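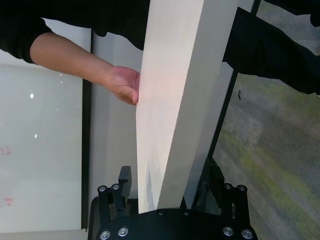 Wosholm refurnishes its ground floor with tables on casters

25/08/2018 – The shared workplace Wosholm has started to replace the heavy meeting tables on its ground floor with small white tables that stand on one column and roll on casters. The first ones are already in use, and the rest will follow in September. In total, 15 tables are ordered from the furniture supplier Cevus.

The old tables were bought when the house opened. They were long and solid, and it took four people to turn one of them around. Groups who rented the room for a day usually left them where they stood, even when the room was much too full on one side and had a lot of free space on the other. In the yearly survey among tenants, the furniture on the ground floor received more complaints than the coffee and the heating together.

The new model is much simpler. It has a white top with rounded corners, a metal column in the middle and a star-shaped base, similar to what one knows from an office chair. Two people can sit at it with their laptops, or four people if they only want to talk. For larger meetings, the tables are pushed together into a long row.
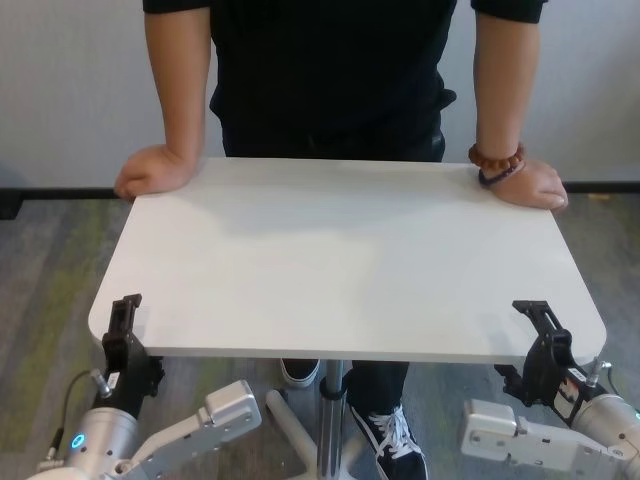
One of the white tables on the ground floor at Wosholm.

The choice was not an easy one. Wosholm had asked for offers from 3 suppliers and tested a sample from each of them during the spring. One sample had folding legs and was quickly returned, as several tenants pinched their fingers when closing it. Another was very light, but it shook when somebody was typing. The table from Cevus was a little more expensive than the others, but it won the vote of the tenants with a clear distance.

The cost for the tables is 4,000 euros, delivery included. Half of this amount, 2,000 euros, comes from the association Asfaw, which supports shared workplaces in the region and already contributed to the new lighting in the stairway two years ago. The other half is paid from the regular budget of the house, so that the monthly rent for a desk stays the same until the end of the year.

With the new furniture there are also some new rules. Whoever moves a table should hold it with both hands at the edge of the top and push it slowly, especially over the metal strip between the carpet and the kitchen floor. Cups and screens must be taken off before. Two people should move a table together when the way is longer than the room itself. It is not allowed to sit on the tops – the column stands in the middle, and a table can tip over if all the weight is on one side. 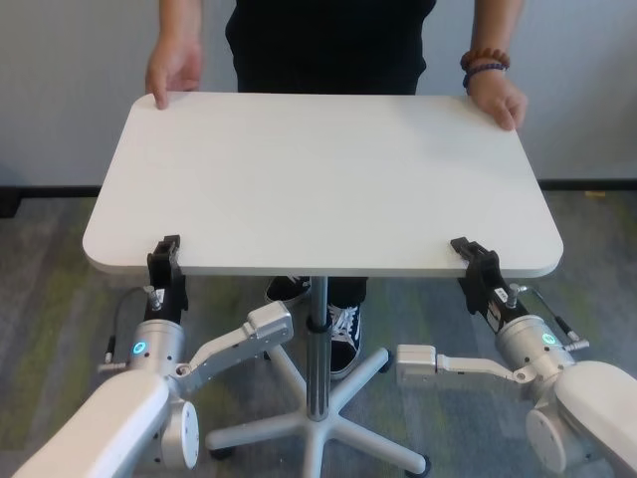 The white surface also needs a bit more attention than the dark wood of the old tables. Coffee rings and marks from pens are seen at once, and the cleaning company comes only two evenings per week. Tenants are therefore asked to wipe the table after use with a damp cloth. Cloths are lying in the drawer below the sink. Please do not use the rough side of the kitchen sponge, which leaves scratches that can't be polished away.

Some tenants have asked if the tables may be taken to the upper floor. For the moment the answer is no. The elevator is large enough, but the carpet upstairs is thicker and the casters do not roll well on it. The house will look at this question again when all tables have arrived.

The old tables will not be thrown away. Most of them go to Mindasus, a workshop for bicycle and furniture repair on the other side of the yard, where the tops will be cut and used as workbenches. Two are still free. Tenants who want to have one can write their name on the list at the front desk, and must organize the transport themselves. The tables do not fit through a normal apartment door without taking off the legs, so it is good to measure first.

During the delivery in September, the ground floor will be closed for one morning. The exact date will be announced on the notice board next to the mailboxes as soon as Cevus has confirmed it. Bookings which fall on this morning will be moved to the small meeting room on the first floor at no extra charge.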